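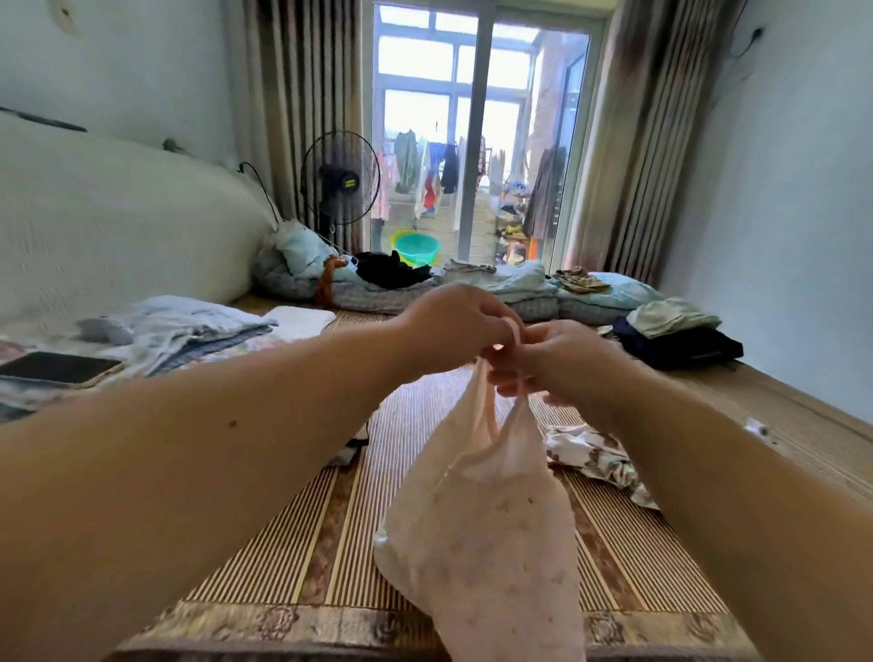

Kovano Home Folding, version 2

README and data card. Maintained by Doina Dimitrov and Phúc Đỗ at Hendriks, Vatovville. If you only want the loader, skip to Files.

What this is

Head-view video of people sorting, holding up and folding clean laundry in bedrooms, mostly on beds, plus the labels that go with it. Hendriks is a home help company. We cook, clean, and fold a great many clothes for people who are tired of doing it. Kovano is our in-house name for the project that is supposed to hand some of the folding to a machine. The machine is called Zirnix and lives at the depot, next to the good coffee maker, which annoyed people more than anything else about it.

The set holds around 114 hours of video after trimming. All of the folding was done by Hendriks employees on paid time.

Why we recorded in homes

Version 1 was shot at the depot on a gray table under bright lights. Zirnix learned it nicely. It could fold a towel on a gray table under bright lights all day long. Then Todor Vukadinović put a summer mat on the table, the woven kind with stripes, and the software decided the mat was several narrow garments and tried to pick one up.

Real beds have mats and checked quilts on them. They have a bolster at the side, a phone on a blanket, finished stacks already taking up the good space, and more laundry still hanging on the balcony. Our folders work in the gap that's left. So version 2 has the clutter in it, and please don't crop it out.

What is hard in it

Thin things with straps. A light summer top has no shape until you hold it up, and even then it only hangs there in a sort of triangle. Folders pinch the top edge with both hands and let gravity do the sorting. Ankica Shehu, who trained most of the home crew, hooks a finger through a strap to find out which end is the top. The labeling guide spent a page on this before Ankica read it and crossed most of it out.

Prints on prints. A small floral on a thin cloth over a patterned border defeats the garment mask fairly often. We fixed the worst masks by hand and left the rest, flagged as mask_doubtful.

Dark piles. A heap of black clothes is labeled as one object, "heap", until somebody pulls something out of it. We argued about this for most of September and are not reopening it.

Small unknowns. Scraps of paper or fabric, little dark objects half under a sleeve. The label is "other_small". Annotators were told to stop guessing.

Labels

Each clip has a start and end time for the following actions: pick, lift, find_top, shake, lay, fold, smooth, stack, refold. The last one is used when the folder undoes their own work. Management asked whether refold could be merged into fold to make the numbers look better. It could not.

Labels were made by 2 annotators per clip, with Phúc breaking ties. One of each pair had to be someone who folds for a living. This slowed us down and is the best decision in the project. The engineers kept labeling a pause as idle when the folder was plainly deciding whether a thing goes on a hanger. There is now a "decide" tag. It turns up a lot.

What it changes for the people in it

We were asked to fill in this section honestly by the folders, who then read it and sent it back with comments.

Zirnix currently takes flat items at the depot: towels, pillowcases, plain T-shirts. It does not go to clients' homes and there is no plan we would put in writing. The folding hours it took over at the depot went to home visits, which pay slightly better and involve stairs. Some people were glad. Iker Llorente, who had done towels for years and liked doing towels, was not. He now looks after the machine on the early shift. His job description says "supervision". In practice he flattens corners, feeds it the next thing, and pulls out socks. He says he used to fold towels and now he folds towels for an audience.

The stacks have changed too. Zirnix folds everything to the same width, and clients whose shelves were arranged around Ankica's folds have written in. We have since taught it Ankica's width. She noticed, and asked whether there was money in it. The answer took a while to arrive and was yes: anyone whose way of folding ends up as a preset gets a payment when it goes live. It is a modest payment. It is in the contract now, and we would suggest other companies put it in theirs before somebody has to ask.

What the recordings may not be used for: timing people, ranking people, or deciding who gets which shift. An early dashboard did show average seconds per garment by folder. It was up from 9 a.m. until shortly before lunch. Those fields were removed from the set and folder IDs are shuffled between sessions, so please don't try to put them back together.

Consent and privacy

Folders sign per session and can withdraw a session later by writing to Doina. Clients sign for the room. Faces, documents and readable screens are masked where they occur. Audio was dropped entirely, mainly on account of the singing.

Hands and forearms are left as they are. If you know someone very well you might recognize their arms. The consent form says this in large type.

Known gaps

Folding is mostly two-handed and standing. We have few left-handed folders. Winter clothing is thin on the ground, so a model trained only on this will meet its first heavy coat with real surprise. Fitted sheets are excluded. We recorded several and nobody would agree to be the reference.

Fans, when running, move light fabric. There is no label for wind.

Files

clips/ has the video, sorted by session
labels/ has one text file per clip, same name
splits/ has train, check and test lists; no home appears in more than one
guide/ has the labeling guide, with Ankica's crossings-out kept in

The loader needs Python 3. If it complains about a missing session, that session was withdrawn; update your lists and carry on.

Changes since version 1

Homes added. Depot table footage kept in a separate folder for comparison.
"decide" and "refold" added.
Strap handling rewritten.
Per-folder timing removed.
Coffee maker moved back to the break room, at Iker's request.

Questions about labels go to Phúc. Questions about withdrawal or payment go to Doina, who answers faster.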